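4. Preparing and Protecting the Work Surface

This section applies to all benches and tables supplied under the Tamell range, with or without the Plaltari mat. It should be read before the bench is put into use and kept with the cleaning record.

4.1 Before you begin

The bench must stand on a firm, level floor. Do not place it against a radiator or in direct sunlight, as prolonged heat will cause the mat to shrink at the corners. Leave the mat unrolled in the room for 25 hours before fitting. A mat fitted straight from the carton will lift along its edges.

You will need:
— a soft, lint-free cloth
— a mild washing-up liquid
— a plastic scraper (supplied)
— a bottle of Udel surface cleaner, 600 ml

4.2 Fitting the mat

1. Clear the worktop and wipe it with a damp cloth. Allow it to dry fully.
2. Lay the mat with the smooth face upwards. The maker's stamp must be on the underside.
3. Centre the mat by eye, leaving a margin of bare worktop at the edges. The mat must not overhang.
4. Press outwards from the middle with the flat of the hand. Do not use a roller.
5. Place nothing heavier than 11 kg on the mat during the first day.

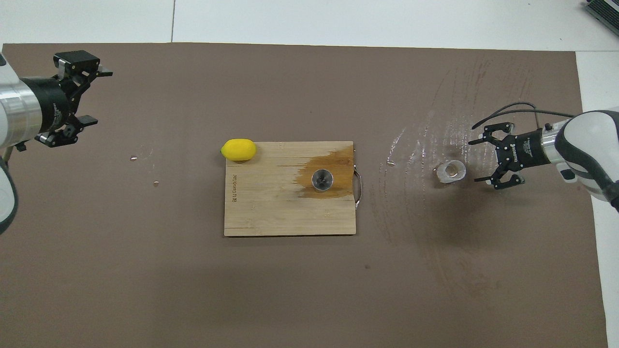 Brown mat in place, with the white surface showing beyond its edge.

Note: Adhesive tape must not be used to hold the mat down. The residue cannot be removed from the worktop without damage to the finish, and such damage is excluded from the guarantee.

4.3 Daily care

Wipe the mat at the end of each working day with a cloth dampened in warm water. Marks that remain may be treated with a small amount of Udel cleaner, left for two minutes and then rinsed. Light scuffing is normal and does not affect the performance of the mat.

CAUTION: Do not use bleach, white spirit or abrasive pads. Do not mix Udel cleaner with any other product.

4.4 Spills

Spills should be dealt with at once. Coffee, tea, oil and wood dye will mark untreated timber within minutes, and boards left on the bench are more easily stained than the mat itself.

1. Move cups and other containers away from the spill.
2. Blot the liquid with a dry cloth, working from the outside towards the centre. Do not rub.
3. Lift any board and dry the mat beneath it.
4. Stand the board on its edge to dry, away from direct heat.
5. If a stain remains on a wooden board once dry, sand lightly along the grain and apply one coat of Pietrzak board oil.

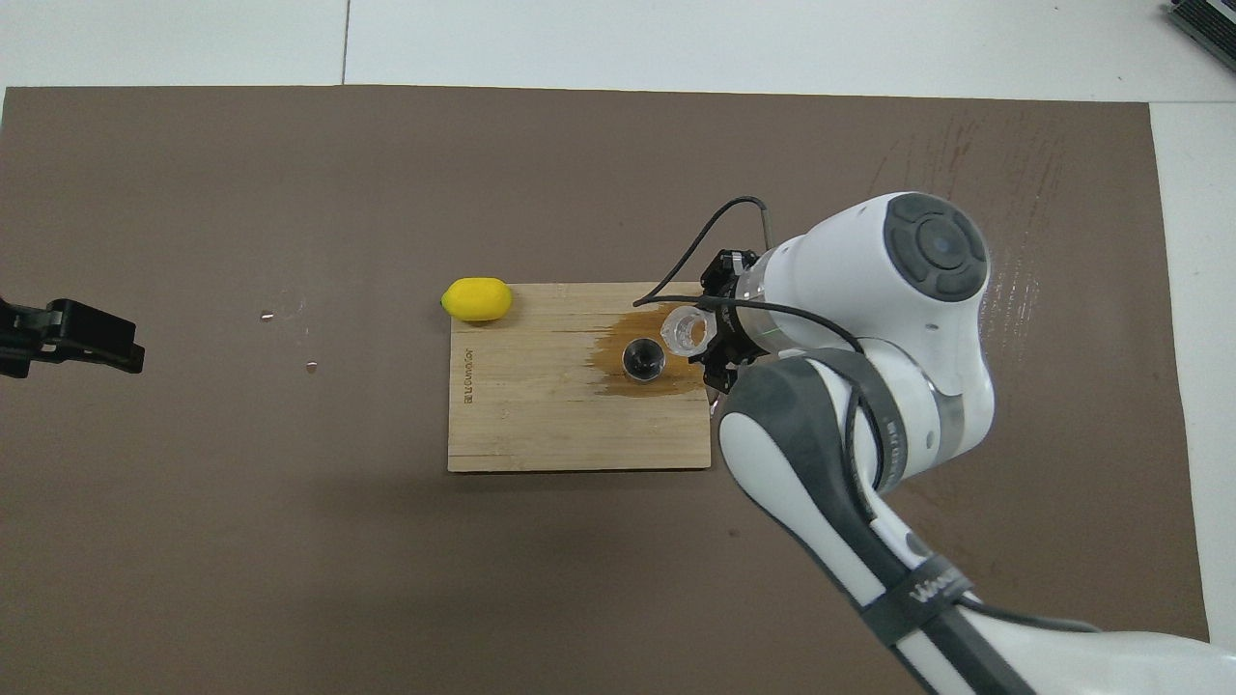
4.5 Replacing the mat

The mat should be replaced if it is cut through, if the corners no longer lie flat, or if it has become tacky to the touch. Under ordinary use it may be expected to last roughly 96 weeks. Replacement mats are ordered by bench size; the size is printed on the label beneath the front rail.

Queries about this section should be addressed in writing to Teodor Jasińska, Product Support, quoting the bench serial number.

Section last revised: March 18, 2026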